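The Slow Science of the Countertop Oven

Small ovens heat unevenly, and the reason is mostly geometry. In a full-size range the food sits well away from the walls, and the air between them evens out the heat. In a countertop model the elements are close to the food, and small differences in distance produce large differences in browning.

Most toaster ovens sold for home use rely on radiant heat from two pairs of elements, one above the rack and one below. A thermostat opens and closes the circuit as the cavity temperature drifts. The dial shows a set point. The temperature at the rack swings above and below it, and the width of that swing depends on the thermostat, the mass of the walls and the fit of the door.

Frandsen, a small appliance testing shop in the mill town of Flikcombe, has spent the past year measuring that swing. Its method is plain. A thermocouple is fixed at the center of the rack, a second near the door glass, and the oven is run empty at a fixed setting for 40 minutes. Readings are logged every 2 seconds. The shop has tested 13 models so far, and the door-side probe read lower than the center probe in all of them.

Door loss

Glass conducts heat out of the cavity faster than an insulated steel panel does. The gap around the door matters more. The Skomero, a basic model with a spring hinge, lost heat steadily along its top edge until the hinge was tightened. The Grondska has a heavier door and a narrower swing, but it takes longer to preheat.

Load

A cold tray pulls heat from the lower elements first. Dark trays absorb radiant heat quickly and brown the underside of the food. Shiny trays reflect it and slow the process. Recipes written for a large oven seldom account for either effect, so a first batch is best treated as a test.

Residue

Grease on the walls changes how they reflect heat, and crumbs on the lower tray smoke well before they burn. Wiping the interior with a damp sponge after it has cooled is enough for light soil. Baked-on grease needs a paste of baking soda and water, left in place overnight and kept off the elements.

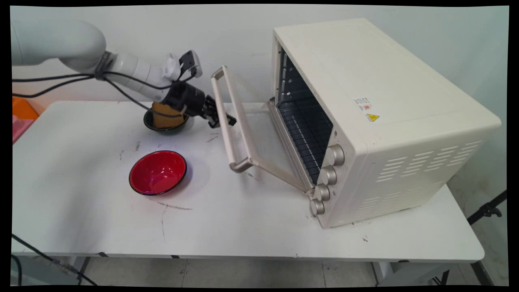 Calibration at home

An oven thermometer costs little and gives a usable figure. Place it at the center of the rack, preheat fully, and take several readings over a few heating cycles. The average is the number to compare with the dial. If the offset is steady, write it on a piece of tape and stick it beside the control. If it changes from one day to the next, the thermostat is probably worn, and replacement is usually simpler than repair.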